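Prev by Date | Next by Date | Prev by Thread | Next by Thread | Date Index | Thread Index

Subject: Re: [pulari-list] Marker cube tracking vs. head camera, bathroom tasks
Date: 2023-12-16 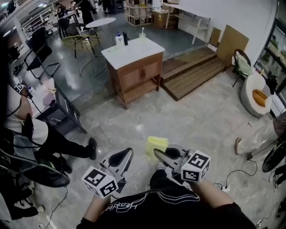

Replying inline to the two questions, then a few numbers that were missing from my first message.

> You say the handheld demonstrations transfer better when the gripper pose
> comes from the printed cubes. Did you compare against poses estimated from
> the head camera alone, with no markers? And how did you handle stretches
> where a cube is out of view? In our Noguchi runs we lost the right hand
> whenever the operator reached into a cabinet.

Yes, we compared both. Same operators, same task list, same policy network. The only change was where the gripper pose came from. With markerless poses the policy got the hand to the right area but closed too early or too late on small items, cups most of all. With the cubes, the timing of the close was much better. I would not read more into it than that, because we only trained 3 seeds per condition and one of the markerless seeds was clearly worse than the others.

On dropped tracking, we do two things. Short gaps are filled by interpolating position and rotation between the last good pose and the next one. Long gaps are cut, and the episode is split at that point. We tried keeping long gaps and filling them from the inertial sensor, but the drift was bad enough that the policy learned to hover beside the shelf. Cabinets are a problem for us too. Putting the cube further back on the gripper helped some, but it also made the hand bulky and people started bumping door edges.

> How many episodes are left after filtering?

We recorded 3,000 episodes and dropped 385. Most of those were tracking loss on both hands at once. The rest were bad time sync between the head camera and the gripper encoders, which we traced to one recording machine — it has been replaced.

Other details people asked for off list:

The head camera is used as a policy input in both conditions, so the markerless result is not a test of whether that view is useful. It is. Removing it hurt every task that needed the operator to look around before reaching.

We did not mask out the cubes at training time. The robot at Clitix carries the same cubes on its grippers, so the views match. If your robot has bare grippers, expect to mask or inpaint, and please tell us how it goes. We have only tried masking on 2 tasks and the results went in different directions.

Shiny floors caused false marker detections in early sessions. A check on cube size against expected distance removed nearly all of them. The check is in the Bestton preprocessing script, turned on by default. If you pulled the script before the last update, pull it again — the old threshold was set for a matte floor and lets reflections through.

The write-up is still a draft. I plan to rerun both conditions with more seeds and post the table in February. If anyone has cabinet data with a second camera on the operator's chest, I would like to try the same filtering on it.

[Prev in Thread] Current Thread [Next in Thread]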